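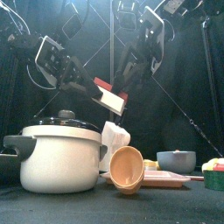 Attachment 1: cooker, paper bag and the red and white box

Ticket 793: Lid on the white pressure cooker sticks after closing
Opened by: Carter Charbonneau
Status: Solved

Carter, 9:10 am
First off, I love this cooker! Lentils in no time, and the rice is the best I've made. But once the lid is closed it won't turn back, even after the pot has sat all night. I've pulled pretty hard on the side handle and now I'm scared of snapping it. It's the white one with the black domed lid.

Dénes Lakatos, 9:42 am
Great pot, and a fixable one! Please don't force the handle. Is the little float pin beside the knob up or down?

Carter, 10:05 am
Up! Cold pot, pin still up. I tapped it with a wooden spoon and it dropped, and the lid came right off. Amazing. There's a starchy ring where the pin slides.

Dénes, 10:20 am
Starch will do it. Pull the gasket, soak it and the pin in 500 ml of warm water with a spoon of vinegar, then rinse and let both dry for 24 hours before you put them back. Check that the gasket sits flat all the way around.

Carter, next day, 10:31 am
Done, and wow, it turns like butter. Ran it with plain water first, then a full pot of chickpeas. Opened fine both times. Soup tonight!

Closed by Dénes Lakatos. Part not replaced.

177 views
24 people found this helpful
3 comments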